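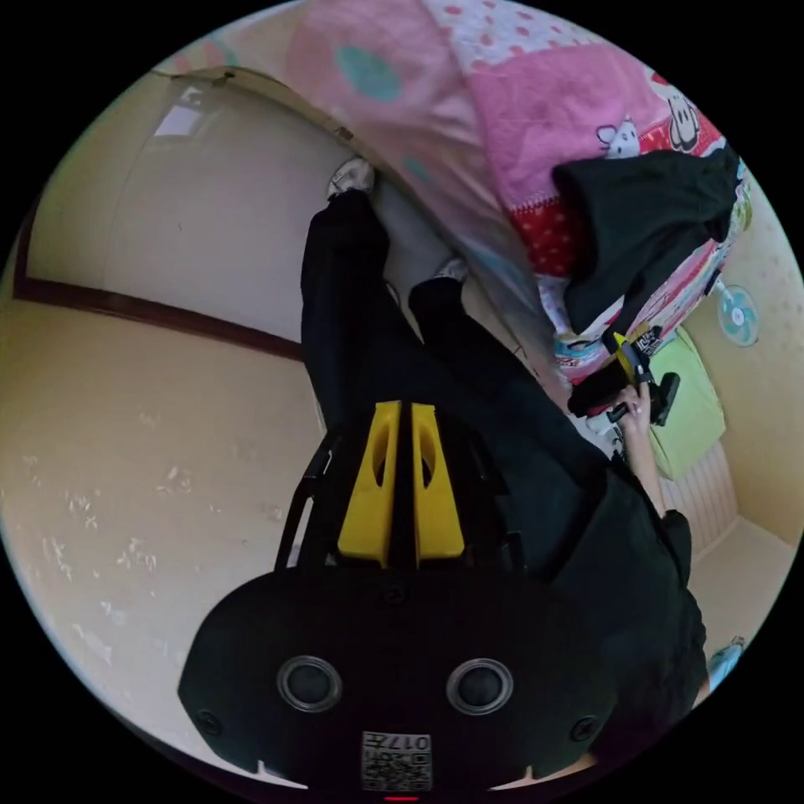
# Lutach: room work recorded with hand-held grippers

Welcome, and thank you for opening the README before the download button. Lutach is a set of recordings of ordinary housekeeping work: picking clothes up off beds, folding them, straightening covers, putting small things back where they live. It was made at Amaral, a lodging house in Trorkville, by the people who do that work there every day. They held a gripper in each hand while they did it, and the movements were kept so that a robot arm can be taught from them later on.

We are a small team and we have tried to write this the way we would explain it over a cup of tea, so forgive the length.

## What is in it

- 125 sessions, each lasting up to 25 minutes
- 43 different rooms, all furnished and in normal use
- video from the gripper's own camera, the finger opening over time, and the path of each gripper through the room
- a short text note for each session, typed by the person who recorded it

The grippers have yellow fingers and a printed label with a number and a code. Some labels carry the character 左, for left. Please go by the `side` field in the session file when you sort your clips, as labels can look upside down from the camera and we muddled a few ourselves in October before we settled on this.

## Folder layout

```
lutach/
 sessions/
 <session>/
 left.mp4
 right.mp4
 fingers.csv
 path.csv
 note.txt
 session.json
 rooms.csv
 CHANGES.md
```

`path.csv` and `fingers.csv` share a clock with the videos. The reader is called Enum and lives in its own repository; version 2 or later is needed for the path files.

## The people doing the work

This is the part we care about most, and the part most often left out of files like this one.

Recording is paid time at the normal hourly rate, and it comes out of the shift. In the first weeks it was added on top, with the same number of rooms to finish, and the staff told us quite rightly that this would not do. Now anyone recording has a shorter room list that day, and the rota for it goes up on Thursday.

Working through a gripper is slower than working with your hands. A shirt on a patterned blanket, which anyone would gather up without looking, becomes something you have to think about – which edge to take, where the other hand should wait. Several people found this tiring in the wrists and a few rather enjoyed it. Both groups may stop whenever they like, and stopping has no effect on their hours.

There was a fair question at the start: are we training the thing that replaces us? Amaral has agreed in writing that no post will be cut on account of this project while it runs. We can't promise what another employer will do with the data, and we said so. What the staff asked for was that a robot should take the lifting and the late laundry runs first, and leave them the rooms, where they know the guests. We have passed that on here because you, the reader, may be the one who decides.

## Privacy

Faces are kept out of view where possible, and clips that caught one were cut or blurred. Sound was never recorded. Guests were asked beforehand, and a room was skipped if the answer was no.

## Known gaps

- Dark clothing is hard to tell apart from dark sleeves and trouser legs in the wide view.
- Shiny floors throw reflections that upset the path tracking in places; see `quality` in `session.json`.
- Hardly any sessions involve wet items.
- Notes are uneven. We left the spelling alone.

## Use

Free for research and teaching. Please don't use the recordings to time or rank workers, at Amaral or anywhere else. If you spot a clip that ought to come out, open an issue with the session name and leave the clip itself off the page.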